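January 9, 2026 - test kitchen notes, lentil salad, batch 4

Gadisa Zeleke still wants the lentils soaked overnight. I'm not convinced.

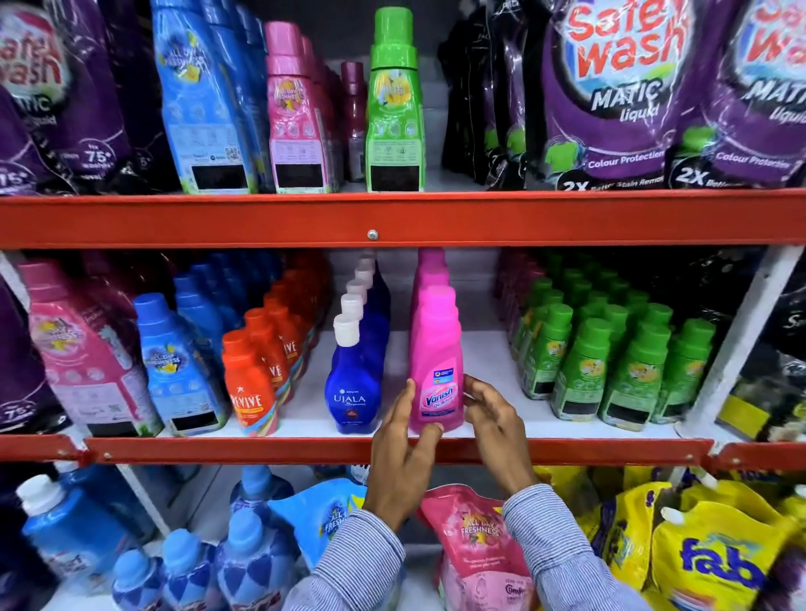
Soaked 200 g, left another 200 g dry, same pot size, same salt. The soaked ones split at the edges and went muddy under the dressing. Dry ones held up. Gadisa says my simmer was too hard - maybe, but I had it on low both times.

Lemon up to 120 ml. Too sharp. The October version was better, and I didn't love that one either.

To do: repeat with the Navarro lentils, no cumin.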